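August, Sunday, 7:40 am

Wrist cam swap, Osance out, Uvia in. Kazimiera wants a yes/no before the shelf-pick runs start again.

Mount: old bracket fits, two of the holes need opening up. Did it with the hand drill, ugly but tight. Cable still too short at full wrist roll, taped for now. TODO proper strain relief.

Exposure: auto is useless. Hunts every time the fingers close. Locked it at 400 and it stopped. Tried 1,290 first, everything white. Gain left at 2.

Hand-eye calib took three goes. First one I had the board upside down (yes again). Third one good enough, saved as uvia_b, dont use uvia_a. Rocío has the old Osance file if we need to go back.

Fingers: wide black paddles on, the ones Encarnación printed brackets for. Closing speed down to half. Ackermann controller dropped the connection once at 8:15, came back by itself, nothing in the log. Bonifacio says same thing on the Breduston cell last week. Log buffer is only 1,000 lines so probably overwritten. Bump it.

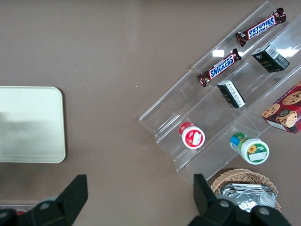
Glare is going to be the Uvia's problem, same as it was the Osance's. Depth on clear plastic is junk either way, so the segmenter has to find the items and ignore the stand. Logos help: both Snickers bars on the upper tiers should be easy, big blue letters on brown wrapper. Less sure about the little black boxes, and the foil stuff in the basket is all shine. Try the polarizer before touching thresholds. Paddle tips look fat next to those boxes too, ask Yolanda for the narrow set.

Verdict so far: keep the Uvia on, rerun calib after the cable is fixed.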